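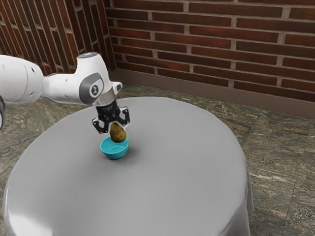 Tuso Opens Its Good-Practice Guide for Simulated Robot Handling Tests

New guide sets out how to plan, score and report pick-and-place trials run in simulation

November – Tuso today released the first public edition of the Skoneo Guide, a set of shared rules for testing robot arms in simulation before they go anywhere near a real workbench. The guide is free to read and free to use, and we are thrilled to finally get it out the door!

Simulated testing has grown quickly, and labs have mostly made up their own rules along the way. One team counts a fruit placed in a bowl as a success the moment the gripper opens. Another waits until everything has stopped moving. Both report a success rate, and anyone trying to compare the two is stuck. The Skoneo Guide gives teams one set of definitions for starting positions, grip, release, time limits and what counts as a failed attempt.

The draft was tried out at MacLeish, our partner test lab, over 1,759 simulated trials. Reviewers sent in 108 comments on the early text, and many of them changed it for the better (the chapter on soft and irregular items was rewritten from top to bottom).

"I was so happy to see how much people cared about the small stuff," said Telma Lagos, who led the writing at Tuso. "We had a wonderful long argument over when a piece of fruit is really 'in' a bowl. Does it count if it's leaning on the rim? Now there's an answer on the page, and two labs can read it and score the same run the same way."

Under the guide, a placement is scored only after the gripper has let go, moved clear and the object has stayed at rest inside the container for 2 seconds. Every reported result must list all attempts, including the ones that were stopped early. Teams are also asked to state the object's weight and surface friction settings, the lighting, the table height and any change made to the scene between runs.

A full chapter covers the step from simulation to hardware. It says plainly that a good score in simulation is no proof of safety around people, and that a risk assessment of the real work cell is still needed. It also asks labs to keep their simulated speed and force limits within those set for the real arm – a simple check that was missing from several of the test plans we looked at during drafting.

The guide comes with 125 ready-made test layouts, mostly tabletop tasks with everyday items, plus a blank report form. Wesulia, our training program, will offer an online course on the scoring rules, with practice runs to mark and discuss.

Comments on the first edition are welcome from labs, schools and hobby builders alike. They can be sent through the feedback form on the Tuso website, and the writing team will post a reply to each one.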